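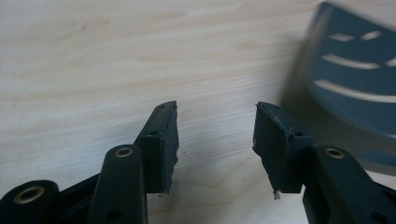 Pale wood grain, close up

Okano electric outboard: a season on the tender

I'd been putting off buying an electric outboard for years, mostly out of meanness. The old petrol two-stroke still ran (on the fourth pull, on a good day) and I couldn't see the sense in paying £1,689 for something that pushes a rubber dinghy from a mooring to a pub. Then the carburettor gummed up again in April and I gave in.

So I've had the Okano since spring, and I've used it nearly every weekend on our little inflatable, going out to the boat and back at Firthorpe. We've a long trot of moorings there and we're well down towards the far end, with a decent ebb to push against, so it gets a proper workout.

First impressions were lovely. The battery lifts off the top and clicks back on with a good solid clunk, and carrying the two bits separately down a slippery pontoon is so much nicer than wrestling one big smelly lump. No fuel can, no dribbles in the car boot, no lingering whiff on my hands when I'm trying to make sandwiches! The shaft length suits our transom, although I did have to pack the clamp with a scrap of rubber to stop it creeping round.

Range is what everyone asks me about. At half throttle with two of us and the shopping I get our run out, our run back and a potter up the creek, and still come home with charge to spare. Flat out is another story. I tried it one calm morning and had around 40 minutes before it started bleeping at me and cut itself down to a crawl. It does let you crawl for a good while, which I was grateful for.

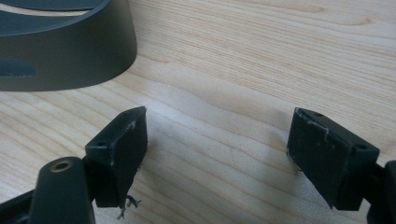 One reader has already written in to say that I'm being too kind about the battery, having had the same motor for two seasons and noticed it fading once the weather turns cold. The advice was to keep the battery indoors overnight and never leave it flat, and to budget for a spare if you sail past October. I haven't had mine through a winter yet so I can't argue, and I've started bringing it into the cabin.

My own grumbles are smaller. The display is hopeless in bright sun, and you end up leaning over with a hand cupped round it while steering into somebody's anchor chain. The kill cord magnet is weak and pops off if you so much as cough. And the tiller has only two positions, neither of which is quite where my elbow wants to be.
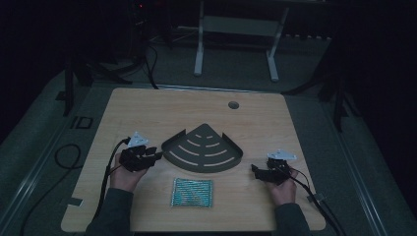 Charging is slow too, and the plug is a bit of a faff – there's a rubber cap that has to be peeled back and it always wants to flop into the socket as you push the lead in. From the marina supply it's fine overnight. Off our solar panel it takes most of a sunny weekend, so plan ahead.

I did look at the bigger model, but at £3,266 I'd have had to sell the dinghy to pay for it. For short hops with a light tender the small one is plenty, and I do love hearing the oystercatchers on the way in. I'd buy it again, with a longer lanyard.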